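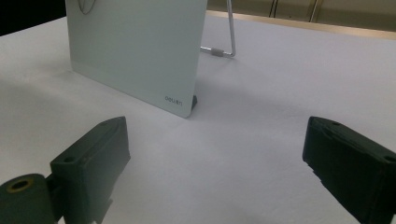 Support / Gutters & Downspouts / Ticket 977 / Status: Open, waiting on parts

Hi again, Rodrigo Bettencourt here, the guy with the Forsberg gutter guards on the back of the house in Dendstead. I said I'd keep adding to this ticket as I tried things, so this is me adding to it!

Quick recap for whoever picks it up. Your crew put in 184 feet of guard in July. First big rain, water came sheeting over the front edge above the kitchen door (and only there, the garage side is great). I got up on the ladder and there was hardly anything on the mesh, just a bit of shingle grit.

What I've tried so far:

Brushed the mesh with a soft brush and rinsed it with the hose. Still spilled over in the next storm.

Ran the hose straight into the downspout with the guard section lifted off. Drained fine, no backing up, so I don't think it's a clog down below.

Put a level on the gutter, like Suvach support told me to on the phone. It drops toward the downspout for most of the run and then goes dead flat for the last stretch before the corner. Two of the hangers there wiggle when I push on them. I can turn one of the screws with my fingers, which can't be right?

Moved the splash diverter from the valley over to the corner. Helped a little, I think, but it was a lighter rain so don't hold me to that.

Reply from Sirko, gutter desk:
Thanks Rodrigo, this is really useful. Loose hangers plus a flat spot right below a roof valley would do it. Please leave the screws alone for now, we want to see if the fascia board behind them is soft. I'm sending out longer screws and two hidden hangers, part 57 on your parts sheet.

Me again. Hangers came, screws didn't. I poked the fascia with a screwdriver from the ladder and it feels solid except one spot the size of a quarter, right behind the loosest hanger. Do you want to patch that before rehanging, or swap the whole board? I'm home most days after 3 pm, and the side gate's unlocked.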